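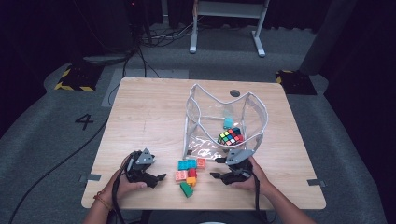 What's the one rule people should learn before they start recording demonstrations by hand?

Reset the table the same way every time, and don't begin until both hands are still. Everything else in our house rules grows out of that one, and if you only remember a single line from this page, we'd be happy for it to be that one.

## Good practice at the table: the Gesum gallery

Welcome, and thank you for stopping by! This page goes along with the Gesum handling rules, third edition, which we put up on Aug 3, 2021 after a good long June of arguing over the wording. The rules themselves run to 6 pages and are, we admit, a little dry, so we wanted a friendlier place where new people at Murer and at the Fluston site could get a feel for how the work should go before they sit down and try it. The picture at the top has two hand-held grippers and a few building blocks on the table, with a clear bag standing behind them, and it goes with the notes on bagging.

**Bagging small blocks, two hands**

Black jaws open, one gripper on each side, blocks in the middle. The rule for this task is one block per grasp, even when two are lying so close together that it seems silly not to take both (we have all been tempted). A Rubik's cube is in the bag already, along with a small turquoise block, and under rule 3 whatever is in the bag stays there until the run is over.

### The rules that go with it

**Cables.** Each gripper's cable should run back along the forearm, with enough slack that you can reach the far side of the table without a tug. Check it with your arms stretched out, before the run. If a cable catches during a run, stop, mark the run as spoiled, and start again – please don't shake it free and carry on.

**The bag.** Set it upright with the mouth open before you pick up the grippers. A soft bag will sag a bit, and a bit is fine. If it folds over so far that you can't see the opening from where you stand, the run waits while you stand it up again.

**Bracelets and sleeves.** The second edition didn't mention jewelry at all, and we had more letters about this than about anything else. A close-fitting bracelet is allowed. Anything that dangles past the wrist comes off, and long sleeves get pushed up or buttoned.

**Pace.** Move the way you would if you were putting things away at home on a quiet evening. We went back through 3,827 runs while revising the rules, and the rushed ones were by far the hardest to use.

**Dropped blocks.** A block that lands on the table can be picked up again with the gripper, and the run still counts. A block on the floor ends the run. Leave it there until both grippers are down.

**Breaks.** No one records more than 300 runs in a day, and the Acharya group stops well short of that, a habit we would love to see catch on everywhere.

If your site does something differently and it works well for you, do write in and tell us. We're already keeping a folder for the fourth edition, and the section on lighting still needs plenty of help.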